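Home Contents Unit 4 Unit 5 Unit 6 Glossary Index

CHAPTER 6
The Bedroom: Clothing, Bedding, and Floor Space

In this chapter you will learn to sort the things found in a bedroom, to fold flat and shaped garments, and to plan a place for each. You will need a bed, a basket of clean laundry, and one hour.

Words to know: staging surface, holding pile, fold line, standing file, return trip

6.1 Why the bed comes first

Chapter 5 dealt with the kitchen, where most work is done on a counter. A bedroom has no counter. In most homes the bed is the only wide, flat surface in the room, and so it ends up holding whatever is being worked on. Clean clothes land there on the way from the dryer. Worn clothes land there at night. Boxes land there when the floor is full.

A surface used this way is called a staging surface. Staging is a normal part of housework. It becomes a problem when things are put on the bed with no next step, and at bedtime they are moved to a chair or the floor. The next morning they go back on the bed. A pile that moves back and forth like this is a holding pile. It takes work every day and never gets smaller.

Ruby-Lee Kereama, who taught home management classes in Sunbridge before joining the authors of this book, asked her students to keep a log of one holding pile for a month. They wrote down each time they moved it. One student's log for March had 299 entries, most of them for the same armful of clothes. She had handled the pile in the morning, after work, before dinner, and again at night. Folding and putting away the whole armful took her less than half an hour when she finally did it.

Make the bed before you start. The cover need not be perfect, but it should be pulled up to the pillows and free of large lumps. Small items get lost in the folds of a loose cover, and a garment cannot be squared up on a surface that slopes.

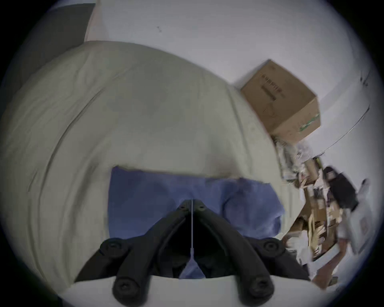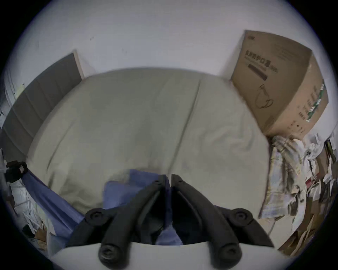
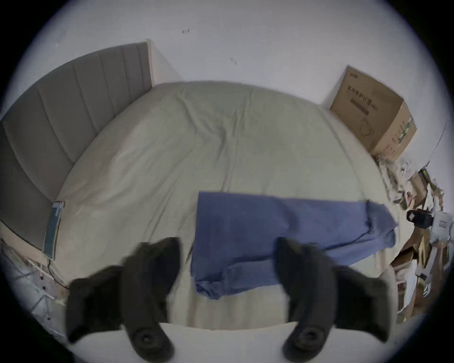 Sorting comes before folding. Empty the basket at the foot of the bed and make four groups: flat pieces such as pillowcases and towels, tops, bottoms, and small items. Do not fold anything yet. Beginners often fold the first shirt they touch, then the next thing under it, and finish with a mixed stack that has to be taken apart at the dresser. Clear the bed of anything that is not laundry as you go. A large cardboard box like the tan one on the far right corner of the bed in the second picture uses up a space where one of the four groups could go, and it should be opened, stored, or flattened before the basket is tipped out. Plain covers in a pale color make sorting easier, and dark socks are the usual test of this.

6.2 Folding flat pieces

Flat pieces have straight sides and fold in halves or thirds. Begin with these while your hands are fresh, and use them to set the size of your stacks.

1. Lay the piece down with its long side toward you.
2. Smooth it from the middle out to the edges with the side of your hand.
3. Bring the left edge to the right edge and match the corners.
4. Smooth again. Press along the fold line.
5. Fold in half or in thirds from the bottom up, to suit the depth of the shelf.

Keep the folded edge facing the front of the shelf. A stack with the folded edges forward can be counted and pulled from without coming apart. A stack with the loose edges forward will lean within a few days.

Stop at six pieces to a stack. Taller stacks fall when something is taken from the middle.

6.3 Folding shaped garments

Shirts, pants, and sweaters have parts that stick out. The rule for all of them is the same. First turn the garment into a rectangle, then fold the rectangle.

For pants, hold the waistband and shake once. Lay one leg over the other so that the side seams meet. The seat will stick out in a point; fold the point in. You now have a long rectangle, and it can be folded in half and then in thirds. Pants laid down as one long, bunched band will set creases across the leg, and these are harder to remove than creases that run along it.

For shirts, lay the front down. Fold each side in toward the middle, lay the sleeves flat on the back, and fold up from the hem. Button the top button and one near the middle, or the collar will spread.

Sweaters are folded the same way as shirts but are never hung. The weight of a sweater pulls the shoulders out of shape.

Garments can be stored lying down in a stack or on edge in a row. Clothes on edge are said to be in a standing file. The standing file suits drawers and the stack suits shelves. Students who try a standing file on an open shelf find that it slides down as soon as two or three pieces are taken out. The Hosoda drawer unit used in the class kitchen and laundry room has low dividers for this purpose. A shoebox with the lid off does the same job.

6.4 The space beside the bed

The area within arm's reach of the pillow fills up faster than any other part of the room. People put things down there when they are tired. Phones, chargers, tissues, glasses, and receipts all collect on the nightstand, and when it is full they collect under it.

Give this area its own short list. Write down what you reach for between getting into bed and getting out of it. Everything else belongs in another place, and is taken there on a return trip. A return trip is made once, at the end of the work, with a basket or tray. Do not carry items out one by one. Ms. Kereama measured her own steps on a cleaning day and found she had walked 1,510 of them in a two-bedroom apartment, nearly all between the bed and the bathroom cabinet.

Run charging cords behind the furniture where you can. A cord that crosses the place where you step out of bed should be moved to the other side or clipped to the bed frame. Emex and Surura cord clips are both used in the workbook exercises, and a binder clip may be used in their place.

Check your reading

What makes a pile a holding pile?
Why are flat pieces folded first?
Which way should folded edges face on a shelf?
Which storage method suits a drawer?

Activity 6A

Choose one surface in your bedroom other than the bed. List what is on it at 8 a.m. and again at 8 p.m. Mark each item that was moved during the day, and note where it went. Bring your list to class. You will use it in Section 6.5, where we plan drawers and shelves from the things you own and the places they now end up.

Last updated: March
Contact the publisher | Copyright and permissions | Back to top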